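Trovmont Lime Wall Finish, Hemstead Grey

Kidinetti > Walls > Lime and clay > Trovmont

15 litre tub, £190.00 including VAT
Also sold as a 200 ml tester
Page updated 2/21/26

Trovmont is a ready-mixed lime finish for indoor walls and ceilings. It goes on in two thin coats over a primer and dries to a matt surface with some natural movement in the colour. It can be put on with a wide brush or a steel trowel. The brush gives a softer, cloudier wall and the trowel gives a tighter one with more veining.

Hemstead is the mid grey in the range. It has no blue in it and only a small amount of brown. In a north-facing room it reads as a darker grey than it does on the lid of the tub, so please try the tester on the wall you mean to cover before ordering the full size. Paint two coats on a patch at least as big as a sheet of newspaper and look at it in the morning and again with the lights on.

What comes in the tub

The tub has a screw-down lid and a carrying handle. The finish is already coloured, so there is no pigment to add. Some water may sit on the top when you open it. Stir it back in with a paddle on a slow drill until the colour is even all the way down. If you are using more than one tub on the same wall, empty them into a larger bucket and mix them together first. Batches are matched closely but lime colours do vary.

The primer is sold separately. Phí Grip Primer is the one we stock for this finish. It is white, slightly gritty when dry, and can be rolled on.

Where it can be used

New gypsum plaster, once fully dry
Old lime plaster that is sound
Plasterboard with taped and filled joints
Walls already painted in matt emulsion, washed down and primed

Do not use it on vinyl silk or gloss unless the old paint has been sanded right back. It is not suitable for floors, worktops, shower enclosures or outside walls. In a bathroom it is fine on walls that do not get splashed. Behind a hob or a sink we would use tile or glass.

Colour and surface

Every wall will come out slightly differently. The amount of water in the mix, how hard you press and how quickly the wall draws in the first coat all change the pattern. People who want a flat, even colour should buy an ordinary matt paint.
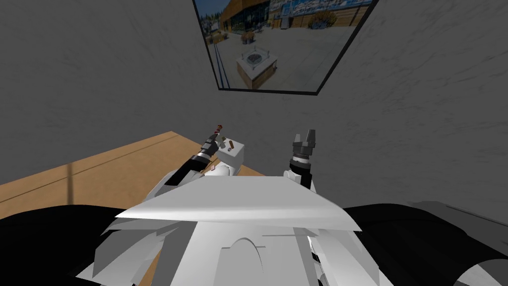
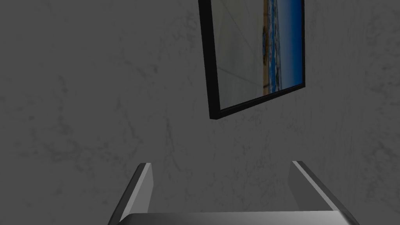
Grey, with a faint mottling.

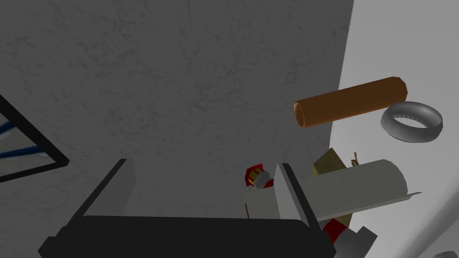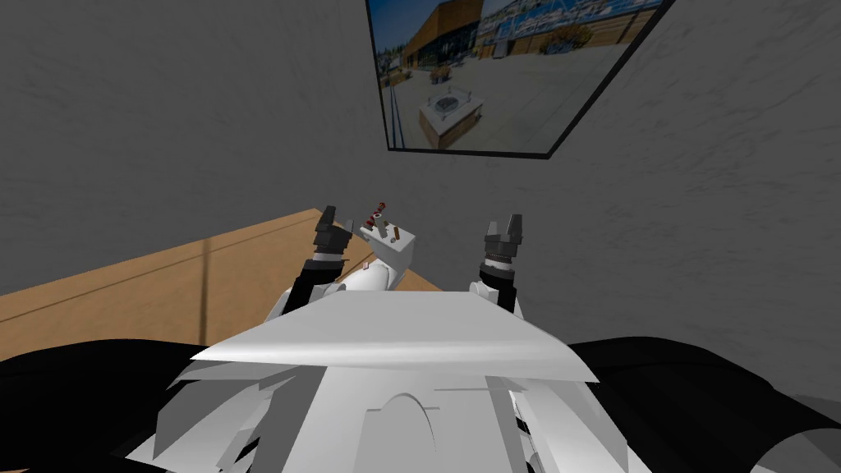

The movement is strongest on the first coat and settles with the second. A third coat is possible if you want a denser look, though it uses more material and we find most rooms don't need it. Sealing with wax will darken Hemstead by about a shade and bring a slight sheen. The clear matt sealer changes it much less.

There are five other greys in the Trovmont range, all on the same base, and they can be mixed with each other in any proportion. Write down what you used if you do this. We cannot match a home-made mix afterwards.

Preparing the wall

Fill holes and cracks with a plaster-based filler and sand flush. The finish is thin and will show a ridge or a dip, more so when light falls along the wall from a window. Brush off all dust. Wash greasy areas with sugar soap, rinse, and leave to dry overnight.

Mask skirting boards, door frames and sockets with a low-tack tape. Lime will mark bare wood and can dull brass and aluminium, so cover those properly. Dust sheets on the floor should be the kind with a plastic backing.

Roll on one coat of primer. Leave it for at least 12 hours. It should look even, with no bare patches when you shine a torch along it.

Brushing it on

Use an oval or block brush with natural bristles. Dampen the brush and shake it out. Load only the tips. Work in short crossing strokes, from one corner outwards, and keep the leading edge uneven so that it doesn't dry as a straight line. Do not stop halfway along a wall. Two people are better than one on a long wall or a stairwell.

The first coat looks patchy and much darker when wet. Leave it alone. Going back over a part that has started to dry will lift it and leave a mark that the second coat may not hide.

Leave four hours between coats in a warm room and longer in a cold one. The second coat goes on the same way.

Putting it on with a trowel

Use a flexible stainless steel trowel with rounded corners. Take a small amount on the blade and spread it thinly, holding the trowel at a low angle. Change direction often. The first coat can be rough. Knock off any high points with fine paper when it is dry, and brush down.

On the second coat, wait until the surface has gone dull but still feels cool, then go over it again with a clean, dry trowel. This closes the surface. Pressing harder gives a darker and smoother patch, so keep the pressure as even as you can unless you want the contrast.

Drying and curing

Touch dry: 2 hours
Recoat: 4 hours
Seal or wax: after 7 days
Full cure: 28 days

Keep the room above 8 degrees while working and for two days after. Open a window a little, but do not point a heater or a fan at the wall. Hold off hanging anything heavy until the week is up. Screws and picture hooks can go in as normal after that. Drill through a piece of masking tape to stop the edge of the hole from chipping.

Coverage

One tub covers 50 square metres in two brushed coats, or 32 square metres in two trowelled coats. Rough or very dry walls take more. Measure the width and height of each wall, multiply them, and add the results together. We don't suggest taking off for doors and windows unless they are large, as it is useful to have some left for repairs.

Looking after it

Dust with a soft dry brush. Small marks can often be taken out with a white pencil eraser. Unsealed walls should not be wiped with a wet cloth. Sealed walls can be wiped gently with plain water. Avoid any cleaner that contains vinegar or lemon, which will etch the lime.

To repair a scuff, thin a spoonful of the leftover finish with water and dab it on with a small brush, feathering out past the damage. It will look wrong until it is dry.

Safety

The finish contains lime and is alkaline. Wear gloves and eye protection, above all when working overhead. If it gets on the skin, wash it off with plenty of water. If it gets in the eyes, rinse for several minutes and get medical help. Keep out of reach of children and animals.

Storage

Unopened tubs keep for 18 months if protected from frost. Once opened, press a sheet of cling film on to the surface, close the lid tightly and use within three months.

Delivery and returns

Tubs are sent by pallet or by carrier depending on the size of the order. Testers go by post. Orders for Hemstead placed now will be sent from the March batch. Unopened tubs can be returned within 30 days. Testers and opened tubs cannot be returned.

Often bought with this item

Phí Grip Primer, 5 litres
Trovmont Clear Matt Sealer, 1 litre
Trovmont Soft Wax, 500 ml
Block brush, natural bristle
Flexible trowel, rounded corners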